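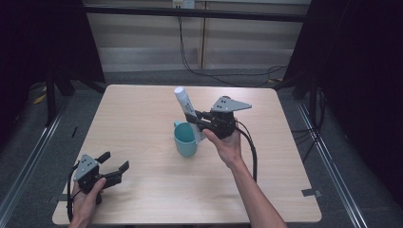
# Questions about the Jilcombe insulator collection

Since we put the collection on view in the old Lungu freight office, the same questions keep landing in our mailbox, and I do love answering them, but my typing is slow and so here they are in one place. If yours is missing, please write!

## Who was Jilcombe?

A pottery, first of all, and only later a man. The Jilcombe works made crocks and drain tile for years before the telegraph came up the valley, and it was one of the sons who saw that the line builders would need something to keep the wire off the wet poles. He took a tray of brown stoneware knobs to the superintendent and came home with an order for 100 of them. The family kept his letter about it (he was very pleased with himself, and spelled "insulator" two ways on one page).

## Are they glass or ceramic?

Mostly ceramic. We have 63 on the shelves, and eight of those are glass. The glass ones came from a rival firm, Prutisine, and I'm afraid visitors always go straight to them, since they catch the light so nicely in the late afternoon.

## What does the number 1671 mean on some pieces?

I wish I could tell you for certain. It isn't a date, as there was no telegraph then to hang a wire on! Margareta Gavrilă, who has been through the order books twice, thinks it was a pattern number. Ekow Wumbei prefers the idea that it belonged to one particular contract. They have been arguing it over coffee for a long while now, and both will happily give you their side.

## I found one in my yard. Is it worth anything?

Probably a few dollars, more if the threads inside are whole. Please don't scrub it with anything harsh. Warm water, a little dish soap and a soft brush will do. A glaze that looks dull may just be tired from the weather, and collectors like it that way.

## Can I bring mine in to be looked at?

Yes, do. Stela Coman is at the long desk most mornings until noon, and she can usually tell a Jilcombe from a copy by the shape of the skirt. Wrap it in a towel for the drive.

## Do you have any of the original wire?

One short coil, given to us by Cristóvão Henriques, whose grandfather pulled it out of a barn wall. It's stiff as anything and we keep it in the back drawer, so ask if you'd like to see it.

## Is there anything to read?

Brândușa Onu wrote a small booklet called *Rollorance*, after the name the linemen gave to the road along the wire. It has the maps and a good chapter on the repair crews. We are out of copies until September, but the desk copy is there to read for as long as you like, and the chair by the stove is the comfortable one.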